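Ticket 604: pressure readings don't match on the Carus feed line, Besden pumping station
Opened by: Eifion Hopkin
Status: open, with Inna Kovalchuk

Eifion Hopkin, 7.40 am
Morning all, and sorry to start your day with this. The Fahy transmitter at valve 4 is showing 3300 kPa on the control room screen, but the dial gauge on the pipe itself says 3000. I tapped the dial (I know, I know) and it didn't budge. I've left the line running, as both figures are well under the alarm, but I'd be happier if they agreed with each other.

Bezawit Asfaw, 9.15 am
Thanks Eifion, and no need to be sorry, I'd much sooner hear early. Could you look up when the transmitter was last zeroed? We had something similar in May at the far end of the line, and that was a range setting left over from the old unit. I've asked Orysia to pull the trend from Ludico so we can see if it crept up or jumped.
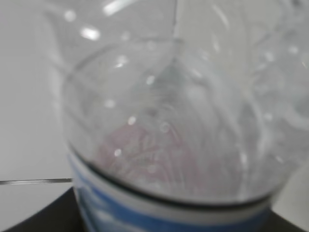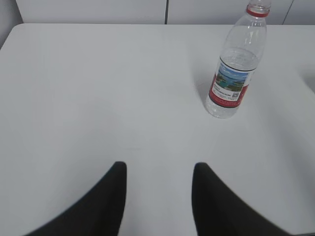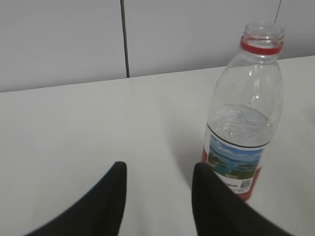

Clear plastic bottles

Orysia Lysenko, 11.05 am
Trend is in the shared folder. It's a clean jump just after the software update, with no creep at all before it, so my money is on the scaling. The pump current stayed flat the whole way through, which is a comfort.

Inna Kovalchuk, 1.30 pm
I'm taking this one on. Adoración is bringing the test gauge over later and we'll check the dial first, then go through the range settings together. Please leave the alarm limits alone until we've finished, and I'll write up what we find.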